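Lerkura Opens Equipment Planning Service for Buyers of Two-Arm Robot Stations

ZENDWOOD, Wednesday, April 6, 2022 — Lerkura, a supplier of small robot stations for laboratories, training centers and light packing work, today opens a planning service for customers who prepare their first or second purchase of two-arm equipment. The service has the name Volurora, and it can be used before any order is signed, also by customers who later decide to buy from another supplier.

In the past years the company has received many requests for quotation in which only the arms were listed. The table, the grippers, the spare cables, the lighting and the working hours for setup were missing, and had to be asked for in a second budget round. For public institutions a second round can mean to wait until the next financial year.

"The price of the arm is the easy part, everybody asks for it on the first day," said Tyson Dufour, head of customer planning at Lerkura. "What we would like to hear on the first day is what the station must pick up. If the customer handles cups and bottles, we need to know how wide they are, how heavy when they are full, and if the surface is smooth. After this we can speak about grippers, and only then about money."

Volurora begins with a questionnaire of 85 questions, which the customer fills in together with the person who will use the station every day. The questions are in everyday words and no knowledge of programming is needed. They cover the objects to be handled, the size of the room, the power supply, the network, the safety rules of the building, and who will be responsible for maintenance after the first year. Questions that do not apply can be left open.

From the answers, Lerkura prepares a written equipment plan. Each plan has a purchase list, a list of parts that wear out, a proposal for the order of deliveries, and a budget page which can be copied directly into an internal application. Costs which come only once and costs which return every year are shown in separate columns. This was a wish of the finance departments who tested the early version.

Where a customer is not sure between one arm and two, the plan shows both. Two arms on one table cost more at purchase and need more time for calibration, but for tasks where one object must be held while another is moved, they can save a special fixture. Lerkura advises to write down the three most frequent tasks before this decision is made, and to leave the rare ones for later.

The parts catalog behind the service has 428 entries at the opening, among them grippers, finger sets, wrist cables, table tops and backdrops. It includes products from other manufacturers, and these are marked clearly. The integration company Simard, a partner of Lerkura, has checked the installation times given in the catalog and will carry out visits on site where a customer asks for it.

"We have seen stations that stood still for weeks, and the missing part was one cable," Dufour said. "A spare cable should be in the first order. It is a small line in the budget and I will repeat this to every customer who has the patience to listen."

Price and availability

The questionnaire is free of charge. A complete equipment plan costs $2,000, and the amount is taken off the invoice if the customer orders a station from Lerkura. Visits on site are charged separately by Simard. Plans can be ordered starting today, in English and in French — further languages are in preparation. Customers who already have an open quotation can add a plan to it without sending their documents again.

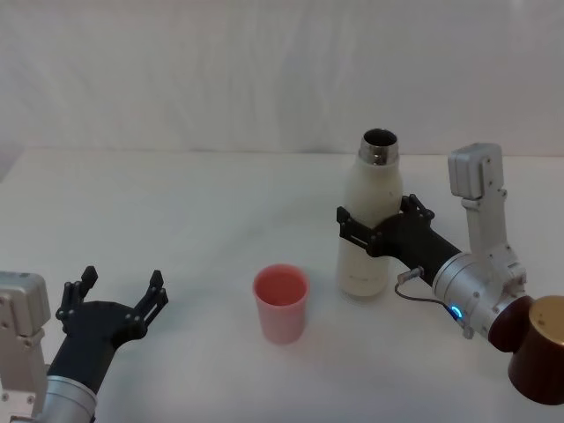
Reading time: 3 min

Two-arm station at work with a cup and a bottle. The right gripper holds the bottle at its middle, the left one is open.

Press contact: Tyson Dufour, Customer Planning, Lerkura, Zendwood. Requests for interviews are answered in writing or by telephone.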